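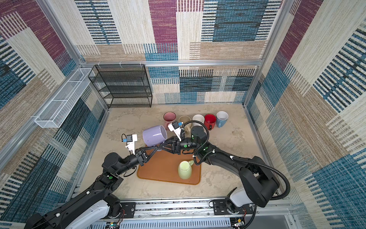
Prorkeck Data Notes, Issue 43

Mug handling set, two-arm cell: README

Contents of this release

The set covers mug pick-up, tipping, handover and placing with two arms in a fixed cell. We recorded it to compare finger shapes. There are 935 episodes, collected in July by Solomiia Pavliuk and Matvii Levchenko. Both arms were teleoperated the whole time and nothing in the set comes from a trained policy.

Last changed Oct 7, 2022 (see Changes).

Cell

Two black arms are bolted to the aluminum rail along the front edge and work over a pale floor with an orange mat near the centre. The walls are lined with patterned panels in magenta, blue, beige and cream. We picked a busy background on purpose, as the earlier plain grey one made segmentation too easy and the results didn't carry over to other rooms.

The wire rack in the back-left corner and the white wire basket on the left wall belong to a different task. They stay in the cell and are never touched in this set. If you crop the fixed view, crop below the rack.

Mugs are in assorted colours, and in most episodes the spare ones wait along the back. Colour is logged in the objects field using our own names (dusty_pink, beige, white, white_blue, red, pale_green, lavender). White and white_blue were mixed up in some early logs. Those entries have been corrected by hand but we may have missed a few.

Grippers compared

Pimetti: triangular fingers, black, one pair per arm. Used for most of the episodes.

Astent: straight parallel fingers with a soft pad. Same mount and same wrist camera bracket.

The triangular fingers were better at holding a mug on its side between the two arms. The straight ones were better at taking a mug by the handle. With the straight fingers the pads tended to creep when the mug was tipped, and the operators slowed down to compensate, so don't compare episode times between the two without looking at the speed column. Yevhen Boiko has a longer write-up in docs/fingers.txt.

Cameras

One fixed camera on the workspace and one wrist camera per gripper. The wrist cameras lose sight of the rim during a handover when the grippers close in on each other. Use the fixed view for that part. It has its own trouble, as a gripper will often hide one of the mugs in the back row.

Files

episodes/ one folder per episode, three video streams and a joint log
labels/ 3760 hand-labelled segments (reach, grasp, tip, handover, place)
calib/ camera calibration, redone after each finger change
docs/ notes and the operator sheet

Joint logs are sampled at 100 Hz. Times are in seconds from the start of the episode.

Known problems

The right arm's cable conduit sags into the wrist view when the elbow is high. We retied it partway through and didn't mark where.

Grip force is the controller's estimate and hasn't been checked against a load cell. Treat it as relative.

Failed grasps were kept. Look for outcome = 0. A dropped mug ends the episode.

Changes

1.1 Colour names corrected, calibration files renamed, two broken joint logs removed before the episode count above.
1.0 First release inside Didenko.

Contact

Rostyslav Kuzmenko for the data and licence. Vsevolod Yurchenko for the controller and the log format.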